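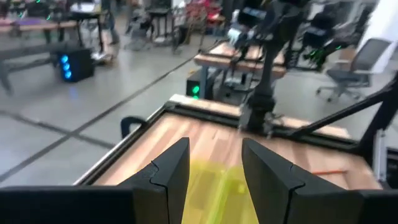
Birger Moen replied that the left gripper should be recalibrated before anyone changes the grasp code again.

Category: Student Projects / Manipulation
Tuesday, April 8, 2025 | by Homa Daneshvar
Print this message | E-mail this message

On the Fagerlund list, Ursina Fankhauser wrote:
> We ran 14 trials on the translucent piece with the
> left arm and got 11 clean picks. The misses all
> closed short. Is it depth, or is it the fingers?
> We would like to freeze the code before the
> Cloltcombe round.

Birger's point stands. Run the zero routine on both arms, log the finger offset, then repeat the same 14 starts. Do not move the table between sets.

Depth on translucent parts is poor with our sensor. The yellow-green piece returns few valid points, so take the height from the tabletop plane and add the part thickness. The pencil can be used as a check, as it reads well on wood.

Speed stays at 130 mm/s for the approach. Logs go in the Jekon folder under run 331. Please include the config file this time; the last set came without it.

Second arm stays parked until the first is signed off.

Homa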